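Should We Finish the Books We Start?

Kofi Issahaku
September 12, 2019

I used to finish every novel I began. I was taught that leaving one halfway was rude to the author, and I kept to that for 30 years. In January I gave up on a long family saga set in a river town called Nestcombe, 20 pages before the end, and I haven't missed it.

My sister thinks this is a bad habit. She says the last chapters are where a writer pays you back for your patience. Sometimes that's true. The final part of Gerham, which I read in college, changed my mind about everything before it. But I was enjoying Gerham by page 10. I didn't have to be patient.
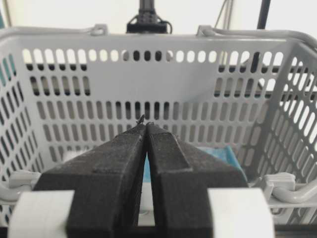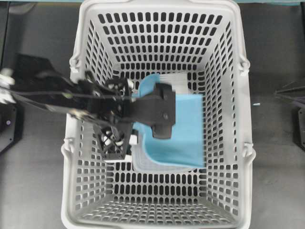
What bothers me is reading out of duty. When I push through a book I dislike, I read it badly. I skip the descriptions, mix up the cousins, and come away with an opinion I haven't earned. The writer gets nothing from that either.

I don't have a firm rule. Short books I still finish. A thick one gets eight chapters, and if I don't care who marries whom by then, it goes back to the library. I may pick up the saga again someday. My sister has it now and says the flood is good.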